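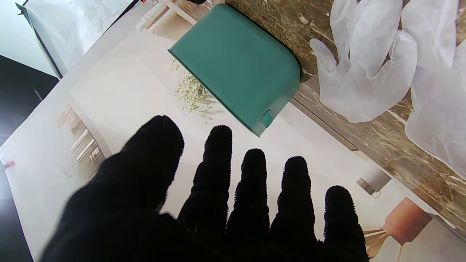 Etching on a brown marble worktop, can I fix it myself?

Shukla
Hi all, we moved in September and inherited a marble worktop in the kitchen, brown with white and cream veins. I love it, but I left half a lemon on it overnight (I know, I know) and now there's a dull ring by the hob. Washing up liquid does nothing. A local firm wants 395 quid to repolish the lot! Is there a cheaper way?

Osvaldo Pimentel
It's etched, so scrubbing won't shift it. I did mine with marble polishing powder and a damp felt pad, small circles, keep it wet, rinse and look, then go again. If you can feel the ring with a fingernail, start with 800 grit wet paper first, very gently. Try a hidden corner before you touch the bit by the hob. And clear the top properly, I scratched mine dragging a toaster over the grit.

Ours is a similar brown and the veins hide a lot once the shine is back. 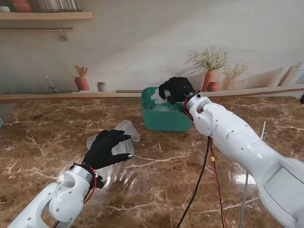

Evatov
Bicarb paste, cling film over it, leave 24 hours. Worked on my oil stain, no idea about lemon though. My mum just puts a fruit bowl on hers.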